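4. Returns desk: checking in boxed shoes

Applies to Bestungate and Clumesby sites. Hashemi site uses the old sheet till September, do not mix them.

Before you start

You need: return slip, pencil, roll of plain stickers, tissue, a clear bit of desk. Boxes only, anything that came in a bag goes to section 6.

Note: Log in to Bolent first and leave the returns page open. It times out if you wander off and you loose whatever you typed.

4.1 Opening the parcel

1. Cut the outer carton along the tape only. Short blade.
2. Lift the shoebox out with both hands. Not by the lid.
3. Slip goes to the left of the keyboard, face up.
4. Outer carton on the floor, keep it until the return is closed.

CAUTION: Never cut through a carton with the blade fully out. Sliced shoebox = we pay for it.

4.2 Reading the label

1. Turn the box so the label faces you.
2. Read style name and size off the label. Type both into Bolent. Don't copy them from the slip.
3. Compare with the slip. Same? Carry on. Different? Go to 4.5.
4. Half sizes: small raised 5 after the main number means a half. Type it as 7.5, with the dot. Bolent takes 75 as a real entry and you won't get a warning.
5. Several size systems on the label? Use the US one unless the slip says otherwise.
6. Scan the barcode. If it won't scan after 2 tries, key the digits in by hand.

Note: QR codes are the maker's. Bolent doesn't read them, leave them alone.

4.3 Checking the shoes

1. Tip the lid back and leave it attached if it's the hinged sort. Loose lids go underneath the box.
2. Both shoes there? Left and right? Check the size inside each one, not just the box.
3. Soles. Light dust OK, grit or wear not OK.
4. Laces. Should be in the shoe or tucked in with it. Missing laces = code 78.
5. Smell, stains, creasing across the toe. Put it in the comments box, short, max 300 characters.
6. Scuffs on the shoebox are fine. Tears, tape or writing on it are not, mark as "box damaged".

White pairs: clean hands, and wipe the desk down first. Pencil marks do not come off the uppers.

Label forward, lid back, shoe still in the box while you fill in the size:
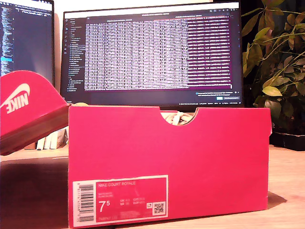 4.4 Closing the return

1. Tissue back over the shoes, lid down.
2. Plain sticker on the short end. Never over the maker's label.
3. Write the return number on the sticker, pencil only.
4. Press Close in Bolent and wait for the green bar. No green bar, not closed.
5. Box to the "in" shelf, label outwards. Carton can go flat for recycling now.

Note: The shelf at Clumesby holds 1,092 boxes. When it's full use the overflow cage and tick "cage" before you close.

4.5 Box and slip don't match

1. Stop. Don't close the return.
2. Check the inside size of both shoes again.
3. Shoes match the slip but box doesn't: code it "wrong box" and carry on from 4.3.
4. Neither matches: hold shelf, slip tucked under the lid, press Query.

CAUTION: Do not swap boxes to make a pair match, even when teh right one is sitting next to you.

Sheet revised 18 May 2024. Bin older copies.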